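Nellthorpe silicone baking tray – 6 months in

Bought the bigger Nellthorpe in September after my old tin finally went rusty in the corners. Used it most weeks since so thought I'd write something down. Typing this with a loaf in the oven so excuse the mess.

First off the smell. Bit rubbery out of the packet. Washed it, baked it empty for half an hour, washed it again, gone. Aishwarya had the same with hers and only the one wash did it.

Flapjack – brilliant. Comes out in one slab, no paper, no swearing. Brownies good too but give them longer than the recipe says, mine were soup in the middle at 25 minutes. Silicone just doesn't get hot like metal does. Roast potatoes, don't bother. Pale and sad. I went back to the old tin for those, rust and all.

Wobble is the big one. Full of batter it bends in the middle when you lift it, and I lost a good third of a lemon drizzle down the oven door the first week. Put it on a baking sheet BEFORE you fill it. Says so on the leaflet, in tiny writing, which I'd binned.

Washing up – top rack of the dishwasher is fine but it comes out with a greasy film on it. Hot water and bicarb shifts it, leave it ten mins. Never cut in it. Noel cut in his and now has a lovely slice right through the bottom.

Price, I paid 14 quid. Saw it for 13 the week after, typical. The Puvadik one is cheaper but thinner and my sister's has gone a funny shape at one end. Cabrera do a nice one with a metal rim hidden inside, which would sort the wobble, only it was out of stock everywhere when I looked.

Storage is easy, it rolls up. I shove it behind the colander. Does pick up every bit of fluff in the cuboard though so rinse before using.

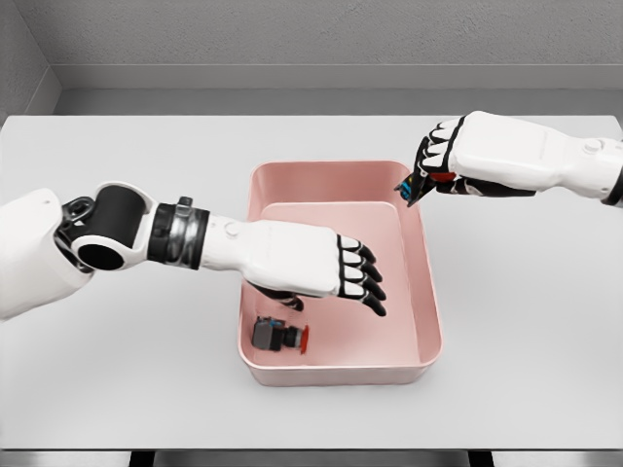 Do you need to grease it? Only for the first 3 bakes or so, a wipe of oil on kitchen roll, and after that just for sticky things like gingerbread.

Would I buy again, yes for cakes and traybakes. For anything you want crisp get a metal one. Four out of five, lost one for the lemon drizzle. Might try teh loaf version next if it comes down a bit.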